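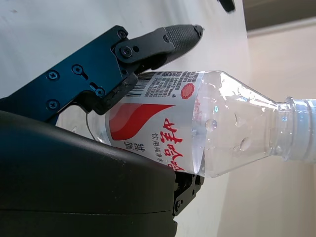 Ticket 331: bottled water tastes like plastic, marks on white table

Search tickets Go

Posted May 2018 by Yuxi Su, Pidgate building desk

Status: open, waiting on supplier

Reported problem
Water in room 149 tastes off. Plasticky, a bit like a new shower curtain. Multiple complaints, all the small clear bottles with the white cap and the red swoosh on the label. Label says 饮用纯净水 = purified drinking water, so should taste of nothing. Second complaint, same room: gray smudges on the white tabletop that don't wipe off. Logging together as it's one room and one trip up the stairs.

What I've tried

1. Opened a bottle from the same case, poured into a clean glass, let it stand. Smelled it. Faint plastic, goes away after a while. Poured a second one and drank it straight from the bottle -- much stronger. So could be the air sitting under the cap, or the bottle itself.

2. Swapped the glass. The old ones in the cupboard had been washed with the lemon stuff and I didnt trust them. Rinsed a plain tumbler in hot water, no soap, air dried. Same result.

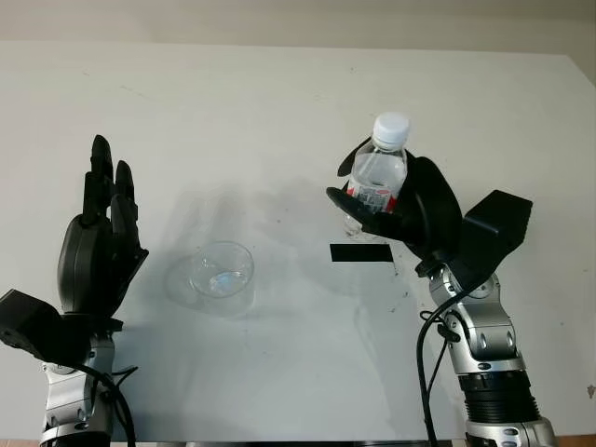 Please keep using a plain glass for this if you repeat it. Paper cups have their own taste and then we're back to square one. Also don't judge by looking, the water looks fine every time.

3. Checked storage. The cases (24 to a case) were in the closet behind 149, stacked against the heating pipe. Wall there is warm to the touch. Best guess so far. Moved everything to the Grellamness side store which stays cool. Left one case by the pipe on purpose, marked DO NOT DRINK, for comparing.

4. Called the supplier, Fokis. Asked if the April delivery was a diffrent batch. They don't know, want the code printed on the case. Sent it. No reply yet.

5. Table. Tried warm water, then dish soap, then a melamine sponge. Sponge took off some of the gray, left the scuffs. Specks are in the finish I think. There's also a small brownish spot toward the right side, might be tea, might be heat. Baking soda paste did nothing after 60 minutes.

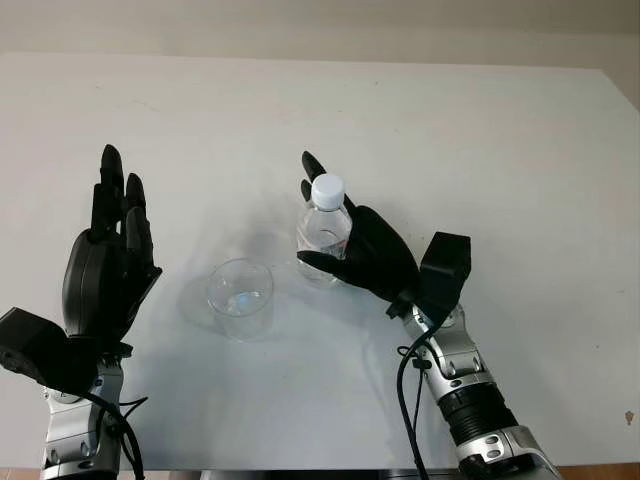 Bottle and tabletop, room 149.

Reply from Jianhua Jia
Tried one from the cool store. Tastes ok to me, maybe a hint. Tried one from the pipe case (I know, I know) and yes, shower curtain. Would call it the pipe. On the table -- please no acetone, Qiu in the print room did that on theirs and it went dull in a patch. Rubbing alcohol on a cotton pad, small corner first. If the brown spot stays it stays, we can put a mat over it.

Yuxi Su
Alcohol tried. Gray smudges lighter, scuffs same, brown spot same. Done with that for now. Mat is fine by me, anything but cork.

Still to do
- chase Fokis re batch code
- ask them to take back the warm case, or credit it
- sign on the closet door, no water by the pipe
- cold vs room temp taste test, same batch, two people min
- order mat

Will close the table half once the mat is in. Leave the water half open until Fokis answer.

Contact the building desk | Copyright Pidgate | Back to top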